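**Lista de inspección: celda de mesa, brazos de manipulación**
Norma interna Treklow, rev. 40 · Inspecciona: Walter Ríos · 2021-12-25 (sí, esa fecha)

## 1. Zona de trabajo

- [x] Tablero despejado salvo los objetos de la tarea.
- [ ] Herramientas de corte retiradas o autorizadas por escrito. *Dos cúteres en la mesa, autorización ninguna. La norma dice «retirar», no «apartar un poco».*
- [x] Recipientes vacíos antes del primer ciclo.

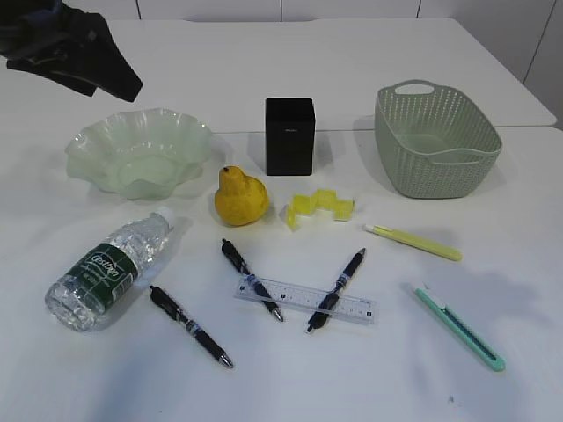

*Punto 1.2: cúter amarillo pálido bajo la cesta y cúter verde menta a la derecha.*

- [ ] Líquidos fuera del alcance del brazo. *Botella de agua tumbada. Khrystyna Lytvynenko alega que forma parte de la tarea. Lo acepto, con el tapón cerrado.*

## 2. Pinza y contacto

- [x] Aproximación vertical a objetos redondos.
- [x] Cables sujetos al brazo en todo el recorrido.
- [ ] Fuerza de cierre anotada en la hoja 2668. *La hoja existe. El dato, todavía no.*

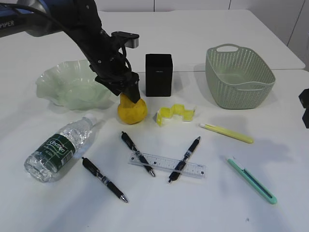

*Punto 2.1: pinza hacia abajo, con las puntas sobre la fruta amarilla.*

## 3. Colocación

- [x] Altura libre sobre el portabolígrafos antes de soltar.
- [ ] Holgura del cable en giro. Revisar el bucle que cuelga junto a la pinza.
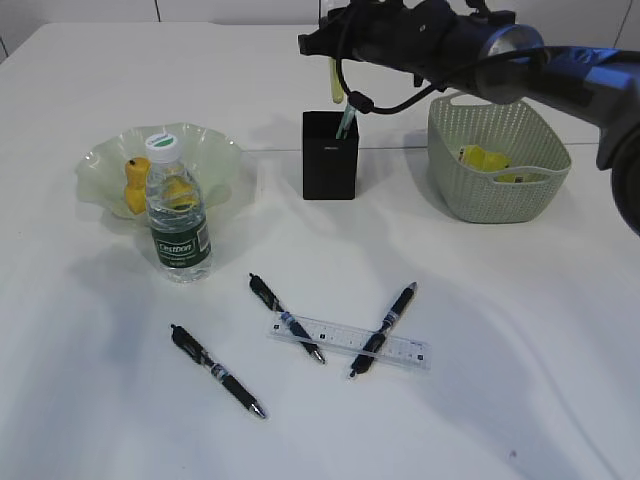
- [ ] Bolígrafos y regla: posición final definida. «Donde caigan» no figura en la norma; lo he buscado dos veces.
- [x] Parada de emergencia probada, registro 2352.

**Resultado:** apto con reservas. Repetir 1.2, 2.3 y 3.2 antes de pasar la velocidad al 85 %. Copia a Odivari.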